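Home | Profiles | Couples | Net Worth | FAQ | Contact

Profile FAQ

Last revised June 2018. Maintained by Ulises Cuervo, profiles editor.

What does Galtgate cover?
Television hosts, reality cast members, musicians and web personalities. The index holds 1222 profiles. Of these, 439 have a full relationship history and the rest carry a basic fact box only.

Who qualifies for a profile?
A person needs a credited role in at least one broadcast or streamed series, or two published interviews that are independent of each other. Follower counts are not used. Spouses and partners are listed on the main subject's page unless they qualify separately.

How is age calculated?
From the date of birth, if one is confirmed. If only the year is known, the page shows the year and leaves the age field blank. Profiles with two conflicting dates show both, with the older source first.

What does "engaged" mean in the status field?
One of the two people has said so on the record, or a representative has. A ring in a photo is not enough. Until then the field reads "dating" or "not stated".

Where do net worth figures come from?
They are estimates built from known contracts, property records and business filings. Each is given as a range. Gifts, trusts and a partner's assets are left out. We do not copy totals from other biography sites. 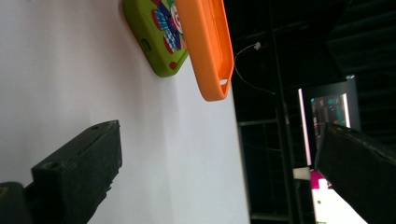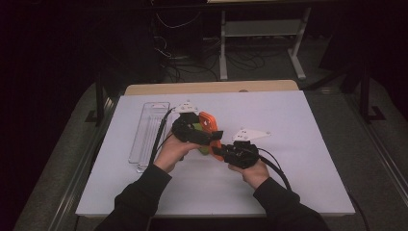
Green and orange phone cases, first picture; hands at a white tabletop board, second picture.

Why did a figure go down?
Usually a sale or a divorce filing. In November the ranges were also recalculated after we moved to the Rirkar records tool, and 49 profiles dropped by one band.

Are heights and weights listed?
Height, yes, if the subject or an agency has given it. Weight was removed from all pages and will not be restored.

Do you list children's names?
Only if a parent has published the name. Schools, home addresses and photos of minors are never listed.

How long can a biography be?
The limit is 3000 words – the fact box and source list are not counted.

How do I report an error?
Use the form on the Contact page and include the profile title, the line in question and a link to a source. Screenshots of deleted posts are kept on file but cannot support a change by themselves.

Can a subject ask for removal?
Yes. Requests go to the Tunholm office and must come from the subject or a named representative. A page under review stays up with the disputed line hidden.

Contact | © Galtgate | Back to top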